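**Holtholm, three-player map: is the supply rule broken or are we reading it wrong?**

**tallgrass_sw**
Second edition rules, p. 14: "A region that cannot trace a line to a supplied port is out of supply at the end of the round." Our group has been resolving this after the attack phase. Under that reading, whoever moves last can cut the isthmus at Doka and strip six armies before the defender gets a turn. We have played it this way all spring and the last seat wins far too often.

**hexcounter**
You are reading it correctly. End of round is end of round. The defender is supposed to garrison Doka.

**tallgrass_sw**
Garrisoning Doka takes four units out of a starting pool of eleven. With three players that leaves you unable to hold Ginting, and Ginting is the only port on that side of the board.

**mod_kettle**
Moved to Rules. Please put the edition in the thread title next time.

**brasspawn**
I disagree with hexcounter. The sequence chart on the back cover lists supply as step 5 and "seat order passes" as step 6. If seat order passes at the end of each round, the last seat is different each time and the advantage rotates. Is your group passing the seat marker?

**tallgrass_sw**
No. We took step 6 as applying to the four-player game, as it is printed in the four-player column.

**brasspawn**
It is printed across both columns. The line between them stops at step 5.

**hexcounter**
It stops there in the second printing. In mine the line runs all the way down, so I would not lean on the chart.

I wrote a small script to check the effect of seat order. It plays 2,000 games with three identical players who attack whenever the odds are better than even, with no negotiation. Fixed seats, supply at step 5, Doka left empty.

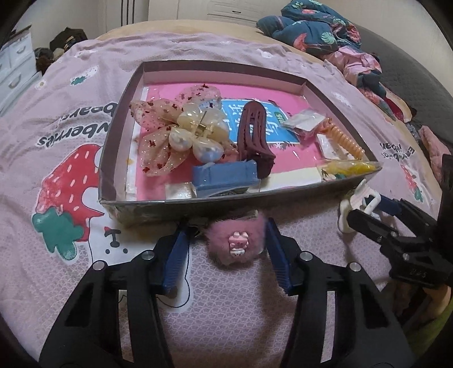 The last seat won 574 of those with the seat marker passing, where an even split would be 667. With fixed seats it won more than half. So the marker matters, but passing it overcorrects, and the first seat picks up most of the difference.

**brasspawn**
Your post says fixed seats and then gives a result for passing seats. Which one was the 2,000?

**hexcounter**
Both. Two runs, 2,000 each. I described the first and forgot to describe the second.

**oldfelt**
Identical players with no negotiation is a poor model of this game. In a real three-player session the other two stop the leader by round four. I have around 50 logged games and the last seat is not ahead in any way I can detect.

**hexcounter**
50 games will not detect it. You would want at least 100 to see even a large bias, and more for this one.

**oldfelt**
Then the bias is too small for anyone to notice at a table – fine by me.

**tallgrass_sw**
It is noticeable at ours. We also use the Jidus expansion, if that changes anything.

**brasspawn**
It changes a lot. Jidus adds the northern sea lane, and a sea lane counts as a supply line unless an enemy fleet is in it. Ginting can then supply Doka from behind. Are you tracing over water?

**tallgrass_sw**
We have been tracing over land only. I will try the sea lane and the passing marker together and post the results.

**hexcounter**
Try them one at a time.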